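Section 4: Setting Up the Bomar Folding Table for Everyday Use

By now you've got all four legs out of the carton and the hardware bag somewhere you won't kick it over, so the heavy part is behind you. What's left is slow, pleasant work, and you can stop for a cup of tea between steps if you like (Shahnaz Chowdhury, who wrote the first version of this guide, always did).

Before you begin
Lay an old blanket on the floor, bigger than the tabletop. Check that the slip inside the hardware bag reads 233. If it reads 991, you have the hardware for the tall Bomar, and the bolts will be too long for your top. Call us and we'll swap the bag.

1. Lay the tabletop face down on the blanket, with the two hinges toward you.

2. Unfold each leg until you hear the catch. It's a fairly quiet click, so turn the radio down for this one.

3. Put one bolt through each bracket and tighten it with your fingers only. Leave all four a little loose for now, so the legs can find their own level.

CAUTION: Keep your fingers well away from the hinges while the legs are moving. The springs are strong when they're new.

4. With a second person, turn the table over and set it on its feet. Lift by the edges of the top, never by the legs.

5. Press down on each corner in turn. If the table rocks, turn the foot under the high corner a little at a time until it settles, and then go around again, as fixing one corner often nudges another.

6. Once it stands steady, tighten the bolts with the Gestamitz key from the bag. Snug is plenty.
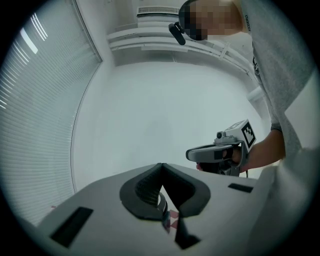 Figure 4-2. Close view, with the dark gray ribbed pad near the center.

Fitting a tablecloth
Plenty of our customers like to keep a cloth on the table all week, and we think it's a lovely habit. It's kind to the finish, and a checkered cloth is very forgiving of crumbs!

7. Wait a full day after oiling or waxing the top before you cover it.

8. Center the cloth and let it hang evenly on all sides. With a checkered pattern you can follow one row of squares along the edge and you'll soon see if you've gone crooked.

9. Smooth it from the middle outward with the flat of your hand. Clips are fine, but please don't use tape, which lifts the Khondokar finish when it comes off.

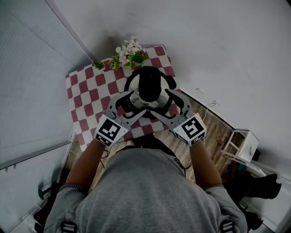 10. Sit down at the table the way you normally would, lean on it a little, and reach across to the far side. If the cloth slides under your arms, put a thin rubber underlay beneath it. The Jumora underlay trims easily with kitchen scissors.

NOTE: The top is rated for 100 pounds, spread evenly. That's a generous supper, but please don't stand on it to change a light bulb.

Looking after it
Check the bolts again after the first two weeks, and then once a year. Ashraful Begum at our repair desk does hers every October when the heating comes on, and that's as good a time as any. Wipe up spills promptly, lift the cloth now and then to let the wood breathe, and keep the key in the little pouch under the top.

For folding the table away, go on to Section 5.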